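Search this site Go

Visit Report: The Open Day at Saden
Submitted for Introduction to Automation, Prurley Technical College, 5/19/23

Before I get into what I learned, I should say that I almost picked a different visit for this project. There were 2 on the list, and the other one was a bottling plant that was a much shorter drive. I am so glad I went with Saden in the end, even though it was 70 miles each way and I had to get up before my alarm had any right to go off. They had coffee waiting by the front door and a sign-in sheet, and the people who showed us through were very patient with a group of students who all wanted to stand in the same spot.

The building is bigger than I expected. Our handout from the morning said 2,409 square feet for the work area, and I would have guessed less from the parking lot, which is mostly gravel. We saw an older packing line first (more on that below) and then the part I had come for, the computer assembly demonstration, where a robot arm works with memory modules and an open desktop tower.

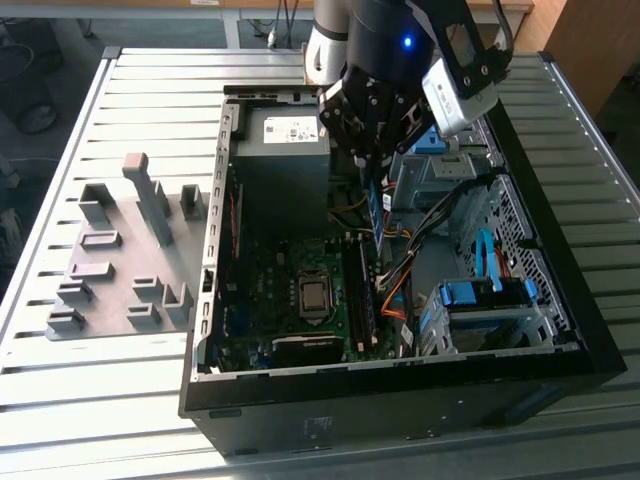
Kelsey Marrow

I have put memory into a computer by hand a few times, at home and once in our lab at Prurley, and I never gave it much thought. You line it up, you push, you hope you heard a click. Watching an arm hold a blue module upright at the slots made me think about how much my hands were doing without telling me! The slots are narrow and the module is thin, so a very small error in angle matters. My own notes from that half hour are mostly arrows and question marks – I have tried to clean them up for this report.

The tower lay on its side with the side panel off, and I thought that was a sensible choice. When a case is standing up, you have to reach in sideways and push away from yourself, and on its side the board is flat and everything can come from above. Our textbook chapter on work holding talks about this in terms of metal parts on a mill, and it had not sunk in for me until I was looking at a plain old desktop case. If the thing you are working on is in a good position, half of your problems are smaller before you start.

I also spent a while looking at the gripper. It is a parallel one, the kind where two fingers close toward each other, and we have a little one at school that we use to move wooden blocks. Ours is fine for blocks. A memory module gives you so much less to hold on to, and you would not want to squeeze it the way we squeeze those blocks (we have dented more than one). I asked about grip force and got a long and friendly answer, and I have to admit that I only followed the first part of it. 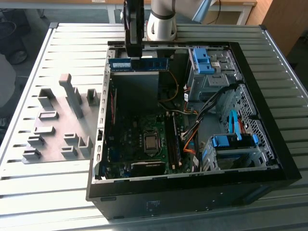
Another thing I wanted to write about is the gray plate that sits on the table next to the case. It has holders standing up from it in all sorts of shapes, and I think I enjoyed it as much as the arm. In class we keep hearing that fixtures are where the real planning goes, and I had sort of nodded along. Then I stood there trying to figure out which holder would suit which part, and I could have stayed all afternoon. Each shape has to be drawn by someone, and it has to be open enough for the gripper to get in and snug enough that the part stays where the program expects it.

The table itself is worth a mention. It has an aluminum top with grooves running the whole way across, and our instructor has been asking the college for one like it for as long as I have been enrolled. With a slotted top you can bolt things down wherever you like and move them later. We make do with clamps on a flat bench at Prurley, and our setups drift a little every time somebody leans on the bench – usually me.

I promised more about the packing line. It was made by Josila and it folds and tapes small cartons, and the counter on the side read 1,094 when our group walked up. It was loud and quick and it did the same motion over and over, which is the kind of automation I pictured when I signed up for this course. Putting it in the same tour as the arm was a good idea, I thought, as the two jobs have such different needs.

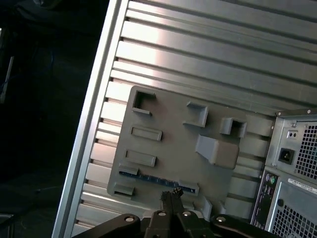 After lunch (sandwiches, very good ones) there was a short talk about Cozma, the training program they run for students. It starts in July and I have already filled out the form, so please wish me luck. The speaker spent most of the time on safety rules and on keeping good written records, and said that a person who writes down what they changed is worth a great deal in a shop. I went home and bought a better notebook.

For my own project I would like to build a small plate with holders for our school gripper, maybe just for a memory module and one other part to begin with. I have made rough sketches and they are attached at the back. I need to find out how much printer time I can get, and whether the plate should be printed in one piece or made as a flat base with the holders screwed on. I lean toward the second way, as I expect to get the shapes wrong the first time and would like to swap them out without starting over.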